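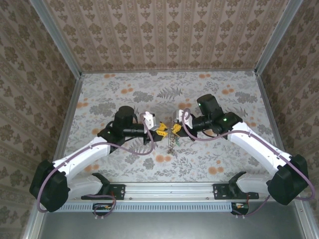 **Dá para usar dois estampados diferentes num espaço pequeno e fechado?**

Dá, desde que um deles fique mais quieto que o outro em cor ou em escala. O mais simples é repetir um mesmo estampado em todas as paredes e deixar o segundo só no plano horizontal.

## Abertura

Tempo total: 25 minutos, com perguntas. Começar sem apresentação pessoal, que já está no programa.

Falar logo das duas estampas da palestra:

- parede: bege, com motivo damasco floral em marrom, em fileiras;
- plano horizontal: cinza-claro, com ramos de samambaia e folhas em cinza e florzinhas redondas cor de laranja.

As duas são florais. Uma é formal e repetida, a outra parece espalhada. Perguntar à sala qual delas chama mais a atenção e esperar as respostas antes de continuar.

## O damasco

Motivo antigo, vem do tecido. No papel, perde o brilho da trama e fica só o desenho. Por isso a cor pesa tanto: marrom sobre bege é contraste médio, preto sobre branco cansaria depressa.

Pontos para não esquecer:

- Conferir o encontro dos desenhos nos cantos. Quando o canto leva um perfil de alumínio, a emenda fica escondida e o corte pode ser reto.
- Os motivos alinhados puxam o olho para cima. Em parede baixa, ajuda. O painel de teste que montei em casa tem 95 cm e parece mais alto do que é.
- Comprar todos os rolos do mesmo lote. Contar o caso da Claltomo, que me mandou dois lotes misturados. A diferença só apareceu à noite, com a luz acesa.

Cola: usei a Kwan em pó. Deixei 18 horas antes de encostar qualquer coisa na parede. (Se alguém perguntar por papel autoadesivo: serve para teste, solta nas bordas com o tempo. Não me alongar.)

## A folhagem

Passar o slide devagar. Pedir que reparem no traço, que lembra ilustração de herbário.
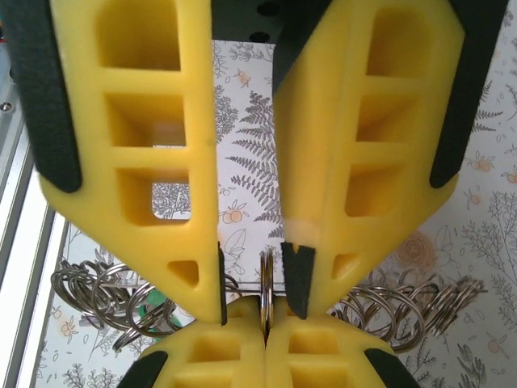
*Trecho do desenho botânico em cinza, visto de perto.*

Um traço cinza sobre fundo claro some a certa distância. De longe, vira textura; de perto, vira desenho. É esse comportamento que permite pôr o damasco ao lado sem briga.

O laranja das flores é a única cor viva das duas estampas. Repetir isso, a plateia costuma anotar. Ele conversa com o marrom da parede, que também é quente. Se as flores fossem azuis, eu trocaria o papel.

Mostrar aqui a cartela da Nakico, se houver mesa na frente. Passar as amostras de mão em mão e pedir que voltem. Da última vez faltaram duas.

## Estampa e objetos pequenos

É a parte que mais rende perguntas. Ir com calma.

Superfície estampada esconde migalha e risco, e esconde também parafuso, brinco e tampa de caneta. Quem trabalha em cima dela precisa saber disso antes de escolher. Objeto de cor cheia aparece: amarelo e vermelho saltam sobre o cinza.

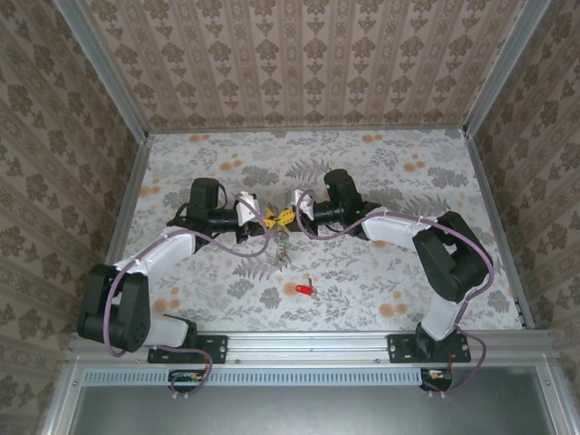
Metal é o caso difícil. Uma argola com chaves tem quase o mesmo tom da folhagem, e o contorno recortado se confunde com o das folhas. Minha solução é um chaveiro colorido, ou um pratinho liso que marque o lugar das chaves. Para mesa de costura ou de conserto, recomendo pano liso por cima na hora do serviço.

Perguntar quem tem bancada estampada em casa. Se ninguém levantar a mão, pular para o slide 11.

## Limpeza

- Plano horizontal: pano úmido, sabão neutro, secar em seguida.
- Papel de parede: pano seco. Úmido só se a etiqueta disser lavável.
- Testar sempre num canto.

## Perguntas

Provável: "E no piso inteiro?" Responder que testei apenas em painel e não sei como a estampa se comporta num cômodo grande.

Outra provável: preço. Remeter à folha impressa que está na saída, junto com as sobras de papel para quem quiser levar.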